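About Rillex

Rillex writes software for teams that teach robots by showing them. People do a job by hand with a pair of sensing grippers, and our code turns what they did into something a robot arm can learn from. We handle the part between the recording and the training run: timing, tracking, checking, cutting and labeling.

The company was started by Araceli Requena and Tadhg Ó Néill, who had worked together on motion planning and were tired of writing the same cleanup scripts for every new project. Their first tool, Zustby, lined up the video from two grippers with the position data and marked the stretches where one of them lost tracking. It was slow and it had no interface to speak of, but people kept asking for copies. Zustby is still our main product. Very little of the original code is left in it.

There are 14 of us now. Most of us write code, and everyone spends time on the recording floor, including the people who answer the phone. Household tasks make up the largest share of what our customers send us: opening lids, picking things out of bowls, putting small objects where they belong. These are hard on tracking software. Hands work close together and low down, cables get in the way, and polished floors throw back light from the ceiling.

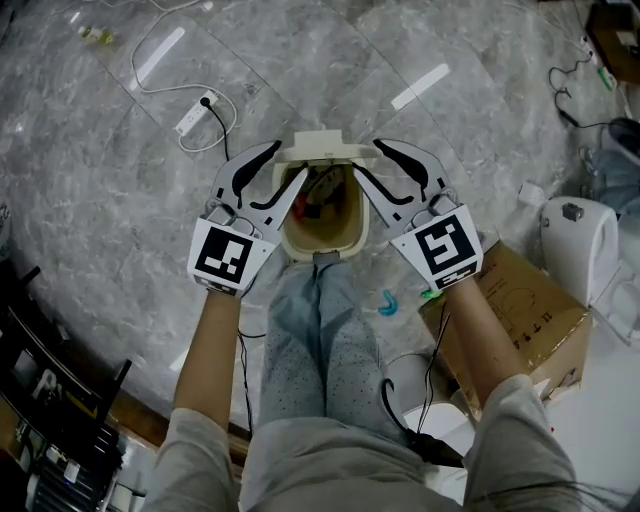 Why do both grippers need to share one clock?

A two-handed task depends on what each hand is doing at the same moment. If the left recording runs even slightly behind the right one, the robot learns to close one hand before the other has arrived. Zustby measures the offset between the two streams at the start and end of every take, corrects for drift, and sets the take aside if the correction is too large.

What we make

Zustby takes in raw recordings and puts out clean, aligned episodes. It runs on an ordinary workstation and doesn't need a connection to our servers.

Escobar is our planning layer. It takes a path made by a human hand and checks whether a given arm can follow it, given joint limits, reach and speed. Where the arm can't, Escobar reports which part of the motion fails and by how much. Iñaki Llorente has led that work from the first version.

Grirton is the review tool. A reviewer sees both gripper views side by side, scrubs through a take and marks it keep, trim or drop. We rebuilt it last September after Florencio Esteban sat with reviewers for 3 days and wrote down every extra click. The new version loads a batch of 300 takes without stalling, and the keyboard shortcuts can be changed.

How we work

We test on messy recordings. A take made on a bare table with one person nearby tells us very little about how the tracker will do in a shared room, with people walking behind the task, other arms in view and long rows of ceiling lights – the wide lenses pick up all of it.
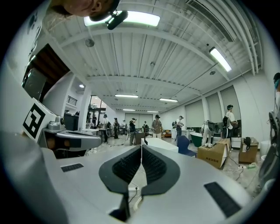

Every release has to pass on our full set of crowded-room takes before it goes out. When one fails, we hold the release. This has cost us a few promised dates, and we tell customers early when it's going to happen. Ibrahim Babalola keeps the test set and decides what gets added to it. If you send us a recording that breaks Zustby and agree to let us keep it, it will most likely end up there.

We release every 5 weeks. Release notes list known problems first and new features after. File formats are documented in full, and you can read your data without our software if you stop using it.

Working with us

We sell licenses by site, with no limit on the number of people using them. Support is by email and phone, and the person who replies will be one of the developers. For new customers, we ask for a small batch of recordings before quoting, so that we can say whether our tools suit the work. Sometimes they don't – we have little to offer for legged robots or for outdoor mapping.

We aren't hiring at the moment, but we read everything sent to the jobs address.

Page last updated 2 February 2023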